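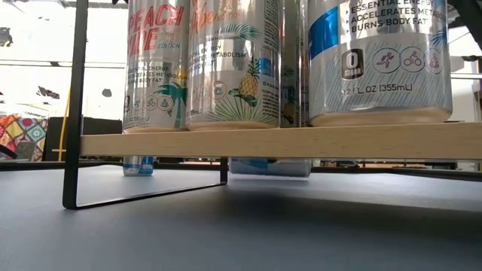
From: Stavros Gkikas
To: Dovitz list
Date: Saturday, July 22, 2023
Subject: Re: Drinks shelf, a proposal

Pantelis Theodorakopoulos wrote:

> Hi all,
> After the last round of grumbling I'd like us to settle the drinks
> question. My suggestion is to drop the coffee order from Natdale
> and put the money into the fruit-flavored energy cans instead, the
> Peach Vibe and its relatives. They need no machine and no filters,
> and they look good on the little riser shelf. They're also supposed
> to speed up your metabolism and burn fat, which can't hurt a room
> full of people who sit all day. Nyamweya can do us a standing order
> at 62 a month.
> Any objections by Friday, please.
> Pantelis

Pantelis, I have a few.

Start with the metabolism business. The can says "ACCELERATES METABOLISM" and "BURNS BODY FAT" in small dark type under a very large PEACH VIBE. Fine, it says so. It doesn't say by how much, over what period, or compared to what. A brisk walk to the mailbox accelerates your metabolism. So does looking for the stapler. I'm not claiming the stuff does nothing, I just don't want a group purchase decided on two lines of label copy next to a palm tree. If somebody has read something more solid than the can, post it and I'll read it too.

Second, the word "Edition." In my experience when a drink is an edition of something, it's gone by the time you've decided you like it. Remember the ginger one in December? We had two weeks of it and then a supplier email offering us "a similar profile." Has Nyamweya said in writing which flavors the standing order covers? Peach and pineapple I could live with. A surprise assortment I could not.

Third, the money. 62 a month is 744 a year. The old Natdale order came to 542 for the year, filters included, so we would be paying 202 more and losing the coffee. Maybe I've missed a discount somewhere. Please show me where.

Then the shelf. I like the riser. The wood top and thin black frame are a big improvement on the cardboard tray we had before, and stuff can slide underneath. But it's one plank. With a handful of cans up there it looks tidy, and with a month's supply it will look like a gas station. Where do the rest go? The Skenel cabinet is full of paper cups and I don't believe anybody is going to sort it out, whatever they say on this list. I'd also ask that whoever restocks puts the older cans to the front, and mixes the flavors so we don't finish all the peach first and then stare at pineapple for a week.

And not everyone wants caffeine out of a can, or sweet things at 9 in the morning. At least 7 people replied to the coffee thread in favor of keeping it. I don't see them mentioned in the proposal.

What I'd go along with: keep Natdale as is, buy one mixed case of the cans with whatever is left in the kitty, and see how long it lasts. If they're gone in a week, I'll stop complaining. If they're still lined up on the shelf in a month, we have our answer for much less than a year's money.

Friday is too soon, by the way. Half the list is on vacation. Can we say the end of the month?

Stavros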